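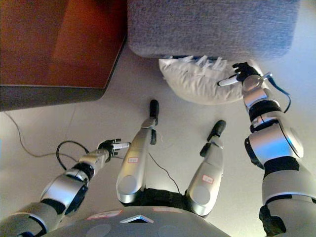 The humanoid has been in the living room setup for a while now, and I have been putting off writing about the pillow fault because I come out of it looking like a person who does not read his own logs. It's June 2026, the thing is fixed (mostly), and my excuses have expired. So.

The job is as boring as a robot job can be. A pillow is on the floor near the sofa. The robot picks it up and puts it on the sofa. I picked pillows because they are soft, they don't break, and if a robot throws one at you then you have a story and no bruise. The project is called Mudcombe, after a puddle-ridden village in a game I never finished, and the control software is my own fork of something called Skolholm, which I would describe as stable in the way a parked car is stable.

For months it behaved. Reach, pinch, lift, swing, drop. Then one evening it reached down, got the pillow, and did not let go. I sent the open command. The log said the hand was open. The hand was very much not open. I sent it again, and the log cheerfully agreed with me a second time. Meanwhile the arm, believing its work was done, went off to its rest position and took the pillow with it, dragging a corner across the shin on the way.

My first theory was the fingers. It is always tempting to blame fingers. I spent a week on them. I recalibrated every joint in the right hand, then did the left hand too for the sake of fairness, and ran 200 open and close cycles with nothing in the grip. Not one failure. I declared victory, put the pillow back, and it stuck on the second try.

My second theory was the pillow, which has a fringe along one edge. A fringe and a robot finger joint are a bad match and I had the whole post half written in my head, something about tassels and hubris. I bought a plain pillow with no fringe. It stuck to that one as well. I now own more pillows than I need.

The third theory was the right one, and I got there by accident. I had left the monitor running and bumped the wrist cable with my elbow while reaching for my coffee. The hand dropped off the bus, came back 500 milliseconds later, and the log did not so much as cough. That was it. The connector at the wrist was a little loose, and when the arm was stretched low and forward, the cable pulled on it just enough to cut the link for a moment. Any command sent in that gap went nowhere. With empty-hand testing the arm was up and relaxed, the cable was slack, and everything passed.

The loose connector is forgivable. Cables get tugged. The part I'm less proud of is that my code filled in the missing hand state with the last command it had sent. I wrote that line in December, with a comment next to it reading "temporary." So when the hand was silent, the software reported whatever I wanted to hear. I have worked for managers with the same design. 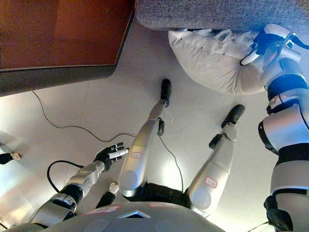 Could a grip that won't release really hurt anybody if all it's holding is a pillow? The pillow won't, but an arm that moves off while the hand is still clamped on something can pull that something into a person, and the next object might be a lamp cord or a sleeve.

That was the part that got me to stop treating it as a joke. The robot did not know what its own hand was doing and it carried on regardless. I went back through 162 recorded runs and found the dropout in more of them than I'd like to admit, nearly all harmless, with the gap landing in the middle of a reach where no command was due. I had been lucky for quite some time and had been calling it good engineering.

What changed:

The hand state now has an age. If it gets stale, the arm stops where it is and holds. It looks a bit stupid, frozen halfway over the floor, but I can live with stupid.

After an open command, the arm waits for measured finger positions before it goes anywhere. This adds up to a second per pillow. The sofa has not complained.

The wrist cable has more slack and a proper clip from Clornia, who make good clips and terrible packaging. I had to cut the clip out of its box with a bread knife, easily the most dangerous moment of the whole repair.

Empty-hand tests now include the low, stretched pose, on both sides.

I also took out the "temporary" line. Two other things broke immediately, and I'm still working on the second one.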